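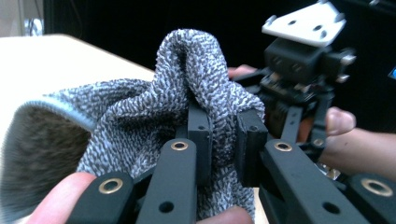 Ticket 637: lined knits, grasp fails on pairing task
Project: Koveck
Opened by: Kurniawati Liew
Assigned to: Arif Lau
Status: open

Problem
The laundry policy handles flat cotton well enough. On thick knits with a lining it takes hold of the outer layer only, lifts, and leaves the lining behind. The item ends up half inside out and the pairing step rejects it. Same result on both arms at the Vorville bench.

Expected
Both layers held, item lifted by the body, cuff left open so the next step can find it.

Log

Kurniawati Liew, 9:40 am
Reproduced on the grey and white knit with the brown fuzzy lining. Fingers closed on either side of the fold, opening on the left, facing the camera. Policy build 641.

Arif Lau, 10:15 am
Tried more closing force. The fold bunches higher between the fingers but the lining still slides. Put the force back to default.

Arif Lau, 11:05 am
Lowered the approach by 6 mm. Better on the grey knit, worse on dish towels, where the fingertips now hit the table. Not a fix we can ship.

Yusri Kusuma, 1:30 pm
Check the training set before touching the controller. I went through the October demos and only 2 have a lined item in them. In both, the operator pinches deep and pauses before lifting. The policy has never seen enough of that to copy it.

Kurniawati Liew, 2:10 pm
Agree. Requesting more hand-held demos on lined knits, with the opening turned left, right and away. Please include cuffs that are rolled.

Customer note
Wei asked if sorting winter laundry can go in the next trial. Answer for now is no. Towels and T-shirts yes, anything lined still needs a person.

Next step
Sutrisno Liem to record demos. Retest after retraining, default force, original approach height.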